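Week 6 notes - end effectors, comparing them fairly

Notes go up as is, slides later in the week. Read before the lab or you'll be standing around. Prac groups same as last time except Ionuț has moved to the Thursday bench.

Where we got to: arm kinematics done, joint limits done, we stopped halfway through why you can't judge a gripper from its data sheet. Picking up there.

Data sheet gives you max force, stroke, weight, closing time. All measured at the fingertips, on a bench, with a hard block. None of that is a basket handle or a folded towel. So for the assignment you test on the whole arm, in a room with furniture, with the arm reaching at whatever awkward angle the room forces on you.

Two end effectors this term:

Drodex two-jaw. Simple, one motor, opens and closes. Easy to log. Bad at anything that needs to roll in the grip.
Manole hand. Multi-fingered, more joints, more to calibrate. Do the finger zeroing first every single time, even if the last group swears they did it.

Don't mix up the controller profiles. Drodex wants profile A, Manole wants B. Wrong one and the hand closes at the wrong speed and your timing column is rubbish.

What counts as a trial. Start pose, approach, contact, close, lift, hold, put down, release. Write down where it failed, not just that it failed. "Dropped it" gets no marks. Slipped during lift, missed at contact, let go late - those are useful. If you touch the object or the arm between start and finish the trial is void, log it as void, don't delete it.

Rim grasps. Most of you will want to go for the middle of an object because thats what the planner suggests. For open containers the rim is usually the better target. Thin edge, jaws either side, doesn't matter much what's inside. Trouble is the load hangs off to one side of the grip so you get a twisting moment at the wrist. Lattice sides make it worse for depth cameras too, the points go straight through the holes and you get the back wall of the basket mixed in with the front. Bedroom setup, gripper on the right arm, red mesh basket up on the bedside cabinet: 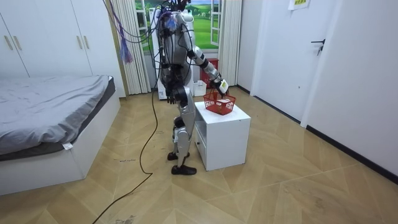
Kumiko Hayashi asked whether a rim grasp should even be scored against a handle grasp, given that the wrist is doing half the work and the gripper gets the blame when the basket tips. Fair point. Her suggestion was to log wrist torque next to the grip result and score them in separate columns, and that's what we'll do from now on. Old sheets without the torque column are still fine for the first part of the assignment.

Smaranda Preda followed up by email - does a tipped basket that stays in the jaws count as a success? For the gripper yes, for the task no. Two columns again.

Working out the moment, quick version. Load mass times g times horizontal distance from grip point to centre of mass. Worked one: 6 N load, centre of mass 139 mm out from the rim, moment is 0.834 Nm. Check your units, milimetres catch someone every year. Then compare with what the wrist can hold at that pose, which is less than the number on the front page of the manual.

Cables. Anything running from the upper body to the wall needs slack for the full reach and has to stay clear of the feet. Walk the path by hand before you power up. A tight cable pulls on the torso and shows up as drift at the wrist, and you'll spend an hour blaming the camera calibration.

Camera placement: one fixed, whole robot and object in view, plus the wrist one. Fixed camera doesn't move between grippers. If you bump it, recalibrate and start the block again.

Assignment: 200 trials per pair, split evenly between the two end effectors, same objects, same heights. Randomize the order. Štefánia Procházka has the object list and the spare jaw pads. Pads get changed at the halfway mark.

Reading: Burnow lab manual, p. 59 on, the bit on compliant contact. Skip the derivation.

Next week force sensing, bring your torque logs.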